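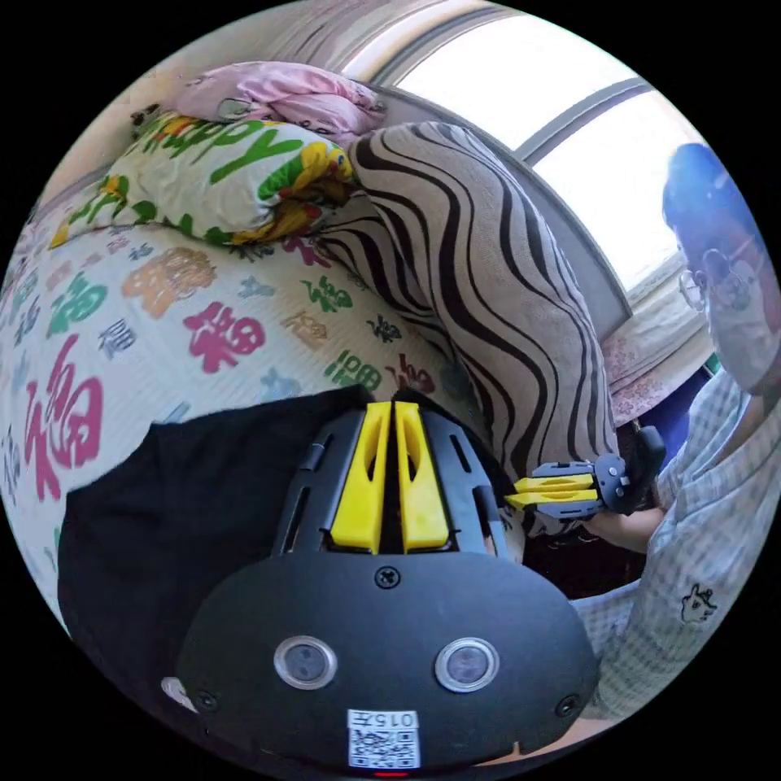
Most of the black clothes I own are cotton jersey, and most of them have been dark grey for some time. I have been keeping notes on this since May. The notes now run to more pages than the subject deserves, so I am putting the useful part here and will then throw the notebook out.

First, what "fading" means, as the word covers at least four separate faults and the cures are different.

Loose dye. Black cotton is usually dyed with reactive dye or sulphur dye. A reactive dye bonds to the fibre, but a share of it reacts with the water in the dye bath first and is then only sitting there. The dyehouse is supposed to rinse this out. On cheap goods the rinse is short, to save water and heat, and you finish the job at home. This is the grey water in the first few washes. It looks alarming and does not matter much to the garment, although it matters to whatever else is in the drum. Sulphur blacks are cheaper and do well enough in washing, but they rub off badly when new and dislike chlorine.

Surface wear. Short fibres work loose from the yarn and stand up as a fine fuzz. The fuzz scatters light, so the cloth looks paler even where the dye is all present. You can check this by wetting the cloth. If it goes properly black when wet and grey again when dry, the dye is mostly there and the trouble is the surface. In my experience this is the main fault in T-shirts and the one people most often treat with more dye, to little effect.

Residue. Undissolved powder, limescale, fabric softener. It gives a chalky or slightly greasy cast, often worst in folds and along seams.

Real loss of colour. Light, bleach, sweat, and chlorine in some tap water. Shoulders and the tops of sleeves go first if you dry things outside. Once gone it is gone.

The wet test separates the last fault from the other three fairly well. A fingernail scraped across dry cloth will show up residue as a pale streak. A strip of clear tape pressed down and pulled off will show how much loose fibre there is. None of this needs equipment beyond a decent window.

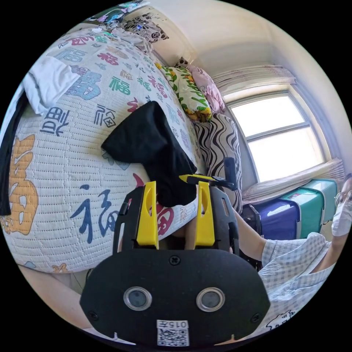
My machine is a Fondau front loader, bought second-hand in Flolstead from Rigoberto Cisneros, who had fitted new bearings and wanted the space in his garage. The panel has a programme called Dark Care. I timed it against the ordinary synthetics programme. It uses a higher water level, fewer reversals of the drum and one extra rinse, and it caps the spin at 1000 revolutions a minute. All four of those are sensible. You can get the same by choosing synthetics, pressing the extra rinse button and turning the spin down by hand, so I would not pay more for a machine that has the special programme.

Water level matters more than I had expected. Cotton rubs against itself when it is wet and swollen, and in a low-water wash there is less between one piece of cloth and the next. The eco programme on mine is the worst for this. It saves energy by running for a very long time at a low temperature, and those hours are all tumbling. For sheets I still use it. For anything black I have stopped.

Temperature I tested less carefully. I washed one group of shirts at 20 degrees and another at 40 for the whole summer, same detergent, same programme otherwise. By eye there was a small difference in favour of the cooler wash. By smell there was a larger difference in favour of the warmer one. I now wash black shirts at 20 by default and give them a 40 wash when they need it, which is more often than the detergent makers suggest.

A note on method. I do not own a colorimeter. Halima Iyamu lent me the grey scale cards she used at college, which are pairs of grey chips with graded differences in shade. You lay the washed piece beside an unwashed piece of the same cloth and find the pair of chips with the nearest matching contrast. It is slower than an instrument, and two people will often disagree by half a step. We did. Where we disagreed I wrote down both readings and used the worse one.

Lighting for this should be constant. I began with a warm lamp rated at 3000 kelvin, which is a poor choice, as a brownish black and a neutral black look nearly the same under it. I repeated those readings by a north window in the middle of the morning. Anyone who has bought black trousers to match a black jacket under shop lights and then gone outdoors will know the effect.

On detergent, the rule is simple. Powders sold for general use commonly contain an oxygen bleach, and liquids commonly do not. Oxygen bleach is the part that deals with tea and keeps white cotton white. It is less use to you on black. General detergents also often contain optical brighteners, which stick to cotton and give off a bluish light in daylight. On black they add a faint haze. A liquid for coloureds normally leaves both out. Read the ingredients panel, as the front of the bottle will tell you about orchids.

Bondance, which is the liquid for darks I used for most of this, also contains cellulase. This is an enzyme that eats the loose ends of cotton fibre. It takes off the fuzz, and it does bring a greyed shirt back by a visible amount. On the cards I recorded a gain of half a step after five washes on an old shirt, on which Halima and I agreed for once. The enzyme is removing cotton, though. I weighed that shirt before starting, conditioned in the same room overnight each time, and it was 213 grams. Any loss over the test was smaller than my kitchen scale can show. I would still not use it on thin viscose, or on linen that has already gone soft at the folds.

Dose by the hardness of your water. Flolstead is hard and I had been under-dosing for years in the belief that less detergent was gentler. With hard water the shortfall leaves lime soap in the cloth, and that is a good part of the chalky cast described above. A soak in a bucket with a citric acid solution, followed by a full rinse, removed it from two shirts I had put down as ruined. Do not mix the acid with anything containing chlorine bleach. 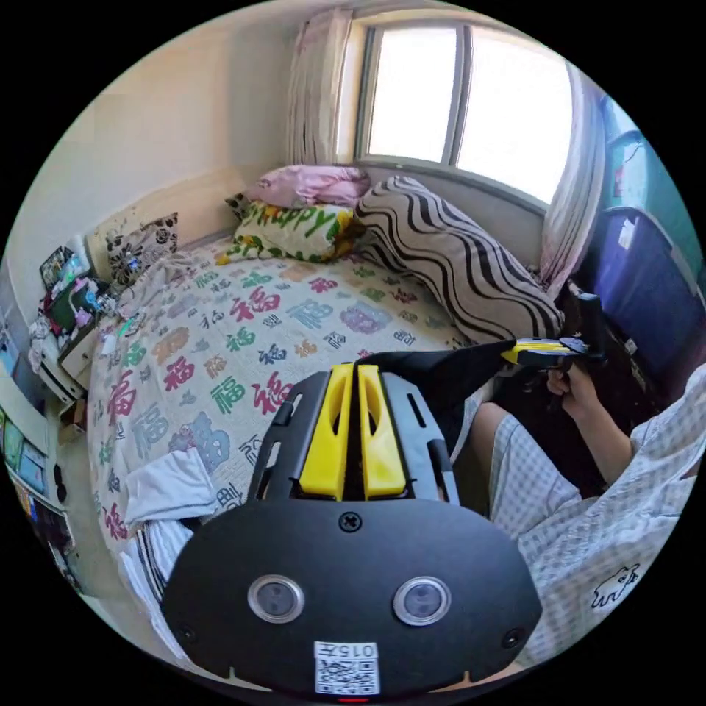 Vinegar and salt. Both are often recommended for "setting" black dye. Salt is used in the dye bath to push dye on to the fibre, and I assume the advice grew from there. In a home wash it fixes nothing. Vinegar in the rinse will take off some lime, so a shirt treated this way can come out looking better and the vinegar gets the credit for setting the colour. I tried both on cut halves of the same new vest. The rinse water was as grey from the salted half as from the plain one. Abimbola Balogun wrote to say that his mother used pepper. I have not tested pepper.

Colour-catcher sheets do work in the sense that they pick up loose dye from the water. They protect the other things in the load. They do not keep the dye in the black garment, which loses what it was going to lose.

Turn things inside out. I had put this down as folklore, but it gave the clearest result of the lot. Two shirts from the same packet, same loads, same number of washes, one turned and one not. The turned one was a full step better on the outside face and slightly worse on the inside, where it does not matter. Do up zips as well. An open metal zip is a file.

Do not wash black jersey with towels. Towels shed white lint and are heavy when wet. Jeans are rough enough to be as bad. A load of nothing but shirts, filling the drum loosely, gave less fuzz on the tape than a mixed load of the same weight. Half-empty drums were no better than loosely full ones, and with some machines they bring on an unbalanced spin.

Drying I can cover quickly. Indoors on a rack, away from direct sun, is best for the colour. Outdoors in shade is nearly as good. The tumble dryer is hard on the surface, and the evidence is in the lint filter. If you must use one, take the clothes out while slightly damp and hang them for the last part. Leaving them in a warm drum after the cycle ends also gives set creases, and ironing black cotton from the right side makes it shine along the seams. Iron it inside out or under a cloth.

Re-dyeing. I took three of the worst shirts to Kirsty Yeoman, who has a proper stainless pan and more patience than I have. We used a machine dye from the Akinola shop for one and a pan-applied reactive black for the other two. The reactive came out deeper and has lasted better. Polyester sewing thread does not take either, so the stitching that was matched to the faded cloth now stands out as grey lines. Any bleach splash also takes the dye differently and leaves a brownish patch. Remove residue before dyeing or it will act as a resist. We missed some at one collar and the mark is permanent.

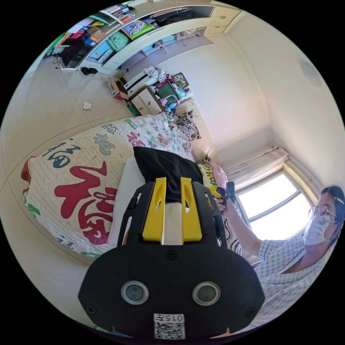

Folded black cloth, with the quilted blanket behind.

Storage hardly comes into it, with one exception. A black garment left folded on a windowsill or an open shelf will fade along the exposed fold, and the line will not wash out. I have a jumper with a paler stripe across the chest from exactly this. Hang things in the dark, or refold them differently now and then.

Buying. Where the shop permits it, rub an inside seam hard with a white handkerchief. A grey mark means loose dye and several separate washes ahead. Look at the cloth along a raised edge for fuzz. A tight, smooth jersey from long fibre costs more and stays black for longer, and a brushed one starts out fuzzy by design. Cotton with some polyester tends to pill, and the pills hold on. Bello Ogunleye, who has worn nothing but black for as long as I have known him, buys the same heavyweight shirt several at a time and rotates them so that they all age together. I have ordered two to put through the same washes as the others, and will add the card readings to the foot of this page when I have them.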